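Assunto: Re: [sim-manip] Política treinada só em simulação: queda de sucesso com objeto fora do tapete
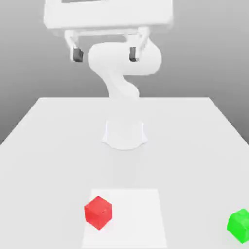 Fig. 1 – Vista da câmera simulada: garra aberta, cubo vermelho sobre o tapete branco, cubo verde fora dele, à direita.

Vignesh Panicker escreveu na terça-feira:

> Rodei de novo a avaliação do Kidumeck com os pesos que vocês
> publicaram em julho. Na tarefa "pegar o cubo vermelho" reproduzo
> o valor do relatório sem problema. Na tarefa "pegar o cubo verde"
> fico bem abaixo, e as falhas se concentram nos episódios em que o
> cubo verde nasce perto da borda da imagem. Duas perguntas:
>
> 1. A posição inicial dos dois cubos é amostrada da mesma
> distribuição no treino?
> 2. A política recebe só a imagem ou também a pose dos objetos?
>
> Se for só imagem, suspeito que o problema seja de visibilidade e
> não de controle.

Vignesh, respondo pela ordem.

1. Não. No treino, o cubo vermelho é amostrado dentro do tapete e o verde em qualquer ponto da mesa, com rejeição apenas de colisões entre os dois e com a base do braço. A assimetria vem da tarefa original, em que o tapete era a região de coleta e o segundo cubo servia de distrator. Quando acrescentamos a instrução para o verde, o amostrador ficou como estava. Isso deveria constar no relatório e não consta; vou corrigir o apêndice.

2. Só imagem, mais a abertura da garra e as posições das juntas. A pose dos objetos entra apenas no cálculo da recompensa.

A configuração da Fig. 1 é do tipo que você descreve. O cubo verde aparece só em parte, na extremidade direita, e o vermelho está inteiro dentro do tapete. Separei os episódios de avaliação pela fração visível da face superior do cubo alvo no primeiro quadro, medida pela máscara de segmentação do simulador. Com 80 episódios por condição e 3 sementes, o sucesso com alvo totalmente visível é praticamente o mesmo para as duas cores. A diferença surge quando o alvo está parcialmente fora do campo de visão: nesse subconjunto, mais que 60 por cento das falhas ocorrem antes do fechamento da garra, com o efetuador parado a meio caminho entre o alvo e o tapete. É compatível com a sua hipótese, mas não a isola, porque no nosso amostrador a visibilidade parcial só acontece fora do tapete.

Para separar os dois fatores, preparei uma variante no ramo Wukgate com estas mudanças:

– as duas cores são amostradas da mesma distribuição, com e sem tapete;
– a câmera é deslocada lateralmente em 7 posições fixas, mantendo a cena idêntica;
– a instrução de cor é trocada no mesmo estado inicial, de modo que cada cena gera um par de episódios.

O teste pareado me parece o mais informativo. Se a falha acompanhar a cor e não a visibilidade, temos um viés do conjunto de treino que nenhum ajuste de câmera resolve. Os resultados preliminares, com uma única semente, apontam para um efeito misto e ainda não os considero citáveis.

Uma ressalva sobre a renderização. Braço, mesa e tapete são quase da mesma tonalidade, e o contorno do tapete mal se distingue da mesa. Não sei quanto o codificador visual extrai dali. O Saarinen sugeriu randomizar a cor da mesa; já fizemos isso no Fovis, com outra arquitetura, e o ganho ficou dentro da variação entre sementes. Repetir aqui custa pouco, mas prefiro deixar para depois do teste pareado, para não mudar duas coisas ao mesmo tempo.

Se for rodar do seu lado, use o amostrador novo com o gerador inicializado por episódio, e não por lote. Com a opção antiga, os pares perdem a correspondência quando um episódio termina antes do limite de passos. Mande também o histograma da distância final entre a garra e o alvo – a taxa de sucesso sozinha não distingue parada precoce de erro de preensão.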